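Teresa Urbańczyk
January 2, 2023

Every January my feed fills up with people starting a sourdough starter, and every January the same advice comes back from the dead. I've been baking bread at home long enough to be tired of it. Thread.

1/ "Rye flour has more wild yeast, so you need rye." I've started them on rye, on whole wheat and on the cheapest all-purpose at the store. Rye got going sooner. By the second week I couldn't tell you which jar was which without the labels.

2/ Dried heirloom starters. Penero will mail you a packet that is supposedly 230 years old. Says who? You feed it your flour in your kitchen, and I'd like to see what's left of the original by August.

3/ Kena sells a proofing box. My oven with the light on does the same job. I'm willing to be told what I'm missing, but so far the replies are all from people who already bought one.

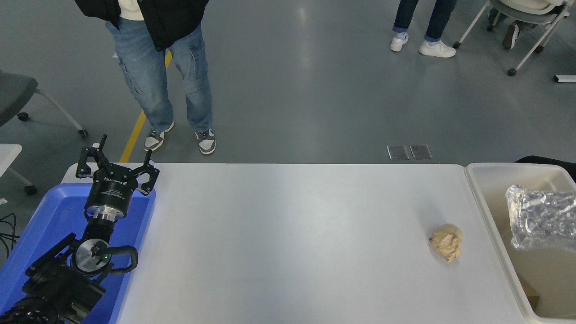 4/ Do I have to throw half of it away every day?

Only if you keep a big jar and feed it daily. Keep a spoonful in the fridge, feed it the night before you bake, and there's hardly anything to throw out.

5/ The float test. Drop a bit in water, and if it floats it's ready. I've had floaters make bricks and sinkers make a perfectly nice loaf. Stiff rye starters barely float at all. Watch whether it doubles — that's what I go by.

6/ Someone will bring up the Amarasinghe book. I own it. The recipes are good. The chapter on tap water ruining your starter has no source that I could find, and I went through all 294 notes at the back.

7/ Same goes for the Zisham forum poll, where 866 people "proved" that bottled water works better. They voted. Did any of them run two jars side by side?

8/ What I do: equal weights of flour and water, a clean jar, a loose lid. If it looks dead on day 5, keep feeding it. That slump in the middle is normal and it's when most people quit.

9/ Pink or orange streaks, or fuzz, toss it. I'm not skeptical about that one.

10/ Muting this for the night — I have a loaf to shape.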